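Ralura Course in Room Setting
Handout 11: Small tables in large halls

Read this before the April session. Bring the checklist from handout 2. 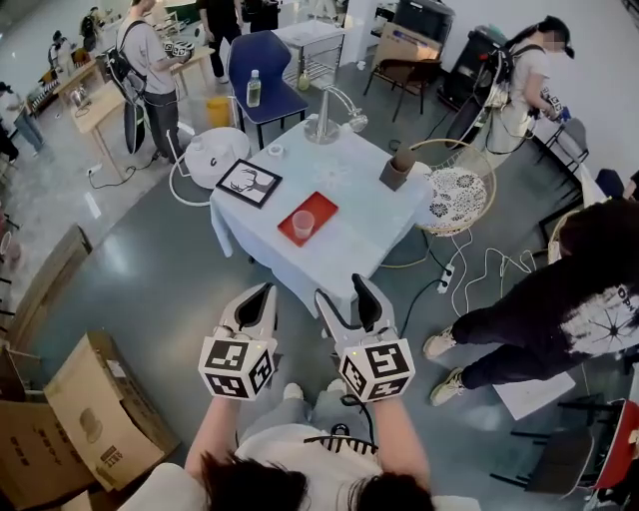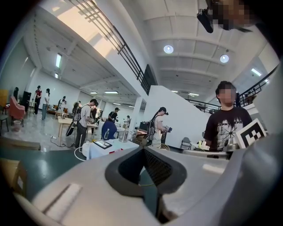
A small table gets lost in a big room unless the things around it are kept close. Put the lamp at the back so it doesn't block the tray. Chairs go behind and to the side – leave room to walk between them.

Run cables along the floor to one power strip and keep them off the walking path. Let the cloth hang evenly at the front.

Exercise: draw your own table from above and mark each item. Cowie, page 47, has a blank plan.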